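Drudix (film)

Drudix is a Czech science fiction horror film written and directed by Blažena Šindelář. It was produced by Wenesley in association with the effects studio Ritico and released in cinemas on March 17, 2023. It is Šindelář's second feature.

Plot

Vondráček, a retired clockmaker, takes a night job in a closed spa hotel whose owners have fitted it with an experimental housekeeping system. The system, named Drudix, begins to repeat the habits of guests who died there. Vondráček must decide whether to shut it down or to speak once more to his late wife.

Production

Šindelář wrote the first draft as a stage play with two characters. Filming took place over 42 days, mostly at night, in a disused sanatorium. Ritico built the creature and machine effects as practical models, and digital work was limited to 20 shots. The score was recorded in July, after a first cut had been shown to the producers. 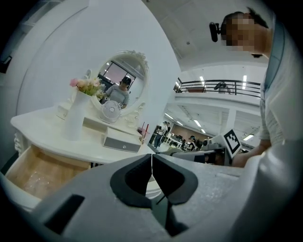
Release and reception

The film opened on a small number of screens and was later shown at several genre festivals. Reviewers praised the sound design and the slow opening act, while the final confrontation was widely considered too long. A shorter version, with five minutes removed, was prepared for television.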